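Skunum
About us

Home | About us | What we pack | Rates | Find us

Who we are

Skunum packs up houses, apartments and small offices, and unpacks them at the other end. We started with one van and a stack of secondhand boxes, in a unit behind a tile showroom called Wattanapong. We still rent the same unit. The showroom has changed its sign twice and the parking has not improved.

We don't drive the big truck. Your mover does that, and if you haven't got one we'll give you a list of companies whose crews we've worked beside without wanting to go home early. We take no commission from any of them. You're free to doubt that, and you should ask the mover too.

What we think about moving advice

Most of it is written by people selling tape. We have read the checklists that tell you to begin eight weeks out, label in five colors and photograph every drawer. We've met very few customers who did it, and the ones who did had usually run out of steam by the kitchen. A color code works as long as everybody carrying boxes has it memorized, and at four in the afternoon they don't. We write the room on two sides of the box in black marker, in letters big enough to read from the doorway.

We have similar doubts about special boxes. Wardrobe boxes are fine for suits and long dresses. For everything else they're a tall, expensive way to crush a shirt. Dish inserts do help with stemware. With ordinary plates, paper and a tight fit do the same job, and plates go in on edge. If someone tells you bubble wrap is always better than paper, ask what they charge for it by the foot.

As for decluttering before a move, go ahead if you enjoy it. We won't coach you. We've been handed a bag marked "donate" in the morning and asked for half of it back by lunch.

Floors

We probably go on about floors more than any other packing company you'll call. Damage claims in this business are mostly described as broken china. Our own claims book says otherwise: scuffs, scratches and one long gouge in a hallway that we paid for in full. A cardboard box looks harmless. Slide it across polished stone with a bit of grit under it and you may leave a line that catches the light every evening for as long as you live there. 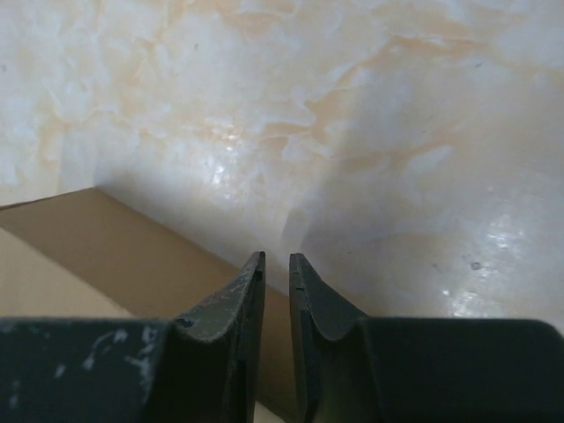

So we lift, even when the box is light and the distance is two steps. Before we start we sweep, and then we sweep again after lunch, when the front door has been open for hours. On a high-gloss floor we also walk through with you and write down any mark that's already there. It's slow and some people find it a little insulting. Patterned floors are the hard ones, since a vein and a scratch can look alike from standing height, and the time to argue over which is which is before the boxes come out.

We don't much trust the sticky plastic film that gets rolled over everything. It's good on carpet. On a polished surface it can be slippery underfoot, and we have pulled up film laid by other crews and found grit neatly sealed underneath. We use felt-backed runners for the walking route and leave the rest bare so we can see it.

How a job goes

We visit first. Quotes over the phone are guesses, ours included, so we stopped giving them. The visit takes under an hour for most homes and we open closets, with your permission. The written quote that follows is the price. If we've underestimated your bookshelves, that's our problem. If you add a garage you forgot to mention, we'll talk.

Packing a two-bedroom apartment usually takes two of us one day. Books go in small boxes, always, however many large ones you've saved. The heaviest things sit at the bottom, gaps get filled, and the flaps have to close flat without anyone kneeling on them. We tape the bottom seam with two strips and the top with one -- a third strip mostly makes a box harder to open.

At the other end we unpack to a flat surface or a shelf, whichever you choose, and take the empties away. Boxes in decent shape get used again. Soft corners or a damp smell and they go to recycling.

What we don't do

Pianos, aquariums, live plants over long distances, and anything under pressure or likely to catch fire. We don't pack cash, passports or jewelry, and we'd ask you to carry those yourself even if you trust us completely. We don't offer "stress-free moving," either. We've never seen one.

Where we work

Itow and the towns within 33 miles of it, plus Drimora on the far side of the river, where we go on Saturday only. Last year we packed 53 homes, almost all of them for people who had been sent by somebody else. We'd like to do a few more than that, though not so many that we have to start rushing.

Getting in touch

Call or write through the Find us page. Tell us which floor you're on, whether there's an elevator, and what the floors are made of if you know. Month ends fill up first. We answer in the evening, after the vans are back, and if we can't take your dates we'll say so the same day.

Find us | Rates | Terms of service | Claims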